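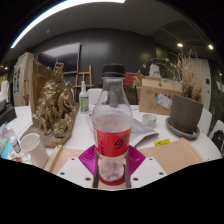
Unser großer weißer Tisch bei Jollutard, links die goldene Skulptur, ohne die wir uns den Raum gar nicht mehr vorstellen können

Über uns

Schön, dass Sie den Weg zu uns gefunden haben! Wir sind Jollutard, ein kleines Atelier für Ausstellungsgestaltung in Trudham, und wenn man uns fragt, was wir eigentlich den ganzen Tag machen, dann fangen die meisten von uns erst einmal an, vom Tisch zu erzählen. Er ist weiß, er ist groß, und früher oder später landet alles darauf, was uns gerade beschäftigt: Stoff, Holz, Ausdrucke, Kartons und natürlich die Kaffeebecher.

Gegründet wurde das Atelier von Tyra Engebretsen und Jianguo Deng, die sich beim Aufbau einer Wanderausstellung in Brutwood kennengelernt haben und danach einfach nicht mehr aufgehört haben, gemeinsam Dinge aufzubauen. Damals gab es ein geliehenes Zimmer mit 13 Stühlen (warum so viele, wissen beide nicht mehr) und keinen einzigen Schrank. Inzwischen haben wir einige 100 Quadratmeter unter einem alten Werkstattdach, Schränke haben wir auch, und trotzdem liegt das Wichtigste immer noch auf dem Tisch.

Wir planen und bauen vor allem für kleine Museen, Bibliotheken und Heimatvereine. Viele kommen mit einer Kiste voller Sachen zu uns und mit der etwas verlegenen Frage, ob sich daraus etwas machen lässt. Dann räumen wir eine Ecke frei, kochen Kaffee und packen erst einmal gemeinsam aus. Lai-ching Chang kümmert sich bei uns um Stoffe und Papier, und sie breitet grundsätzlich alles flach aus, bevor auch nur eine Nadel gesetzt wird.

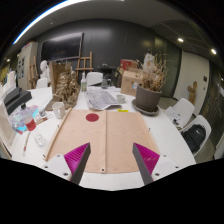 Hanyu Yin sitzt ihr meistens gegenüber und schreibt die Texte, druckt sie aus, streicht darin herum und druckt sie wieder aus. Wer bei uns etwas sucht, sucht es also am besten zuerst zwischen den Papieren! Chenxi Jiang schließlich zeichnet die Pläne und hat ein großes Herz für getrocknete Pflanzen, für Kork und für alles, was sich mit Heißkleber befestigen lässt.

Die goldene Skulptur gehört zu den Dingen, nach denen Besucher am häufigsten fragen. Sie ist von einem unserer ersten Aufträge übrig geblieben, einer Schau mit dem Titel „Pan“, und sollte nach der Schließung nur für ein paar Tage bei uns stehen. Abgeholt wurde sie nie, und wir haben, das geben wir gern zu, auch nicht sehr energisch nachgefragt.
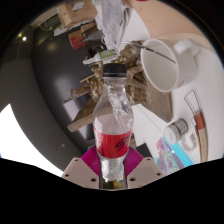 Flasche vor Gold und Kork

Wenn Sie uns kennenlernen möchten, kommen Sie doch zu unserem offenen Ateliertag am Samstag, 15. Januar, vorbei. Sie dürfen gern etwas mitbringen, ein altes Album, ein Werkzeug, eine Schachtel vom Dachboden. Gruppen melden sich bitte vorher telefonisch an, Durchwahl 1624. Im Februar bleibt das Atelier 2 Wochen lang geschlossen, E-Mails beantworten wir in dieser Zeit trotzdem.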